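Folance 127 Sump Pump
Sold and installed by Birby Plumbing Supply, Sultumwood

Item no. 3244
In stock at the counter, 4 on the shelf

Most people meet their sump pump for the first time while standing in their socks in the basement in March. The Folance 127 is for people who would like to be introduced sooner. It sits in the pit, it waits for water, it sends the water outside, and it asks for very little conversation in between.

We have sold plenty of pumps with more lights on them. This one has a switch, a float and a cord, and when it comes back to our counter it's usually because someone dropped it down the stairs.

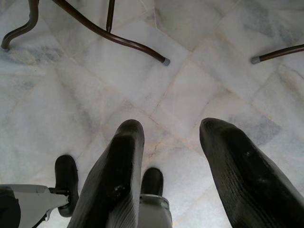
What's in the box

Pump with float switch attached
Check valve and two clamps
Power cord
Instruction sheet, folded by somebody with a grudge

Discharge pipe is sold separately. Yes, we know. Ask at the counter and we'll cut it to length while you complain.

Will it fit my pit?

Measure the pit before you come in. "Pretty wide" is a measurement we hear a lot and have never managed to look up. The float needs room to swing without rubbing the wall, so bring us the width at the bottom as well as the top, and the depth from the floor down. If your old pump is a Hutsuliak, the discharge usually lines up with no adapter. If your old pump was built by your brother-in-law, bring a photo.

Installation

You can put this in yourself with a screwdriver, a hacksaw and a free afternoon. Unplug the old pump first. Set the new one level on a brick or paver, keep gravel away from the intake, and put the check valve in with the arrow pointing up. The arrow is large. We still get calls.
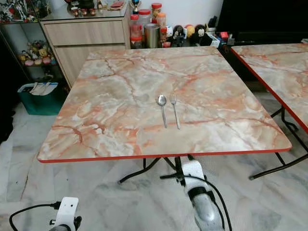 If you'd prefer to spend the afternoon some other way, Santosh Rastogi runs our install crew and will quote you a price over the phone. The quote covers hauling off the old pump and testing the new one with a bucket of water. It doesn't cover moving the holiday decorations stacked on top of the pit, though he has been known to do it while sighing.

Looking after it

Pour a bucket of water in the pit every 6 months and listen. If it hums but nothing leaves, clean the intake screen. If it does neither, check that someone hasn't unplugged it to run the freezer.

Returns

Unused pumps can come back in the original box with the receipt. Used pumps can't, however briefly they were used and however clean you say your basement is.

Page updated 7/20/21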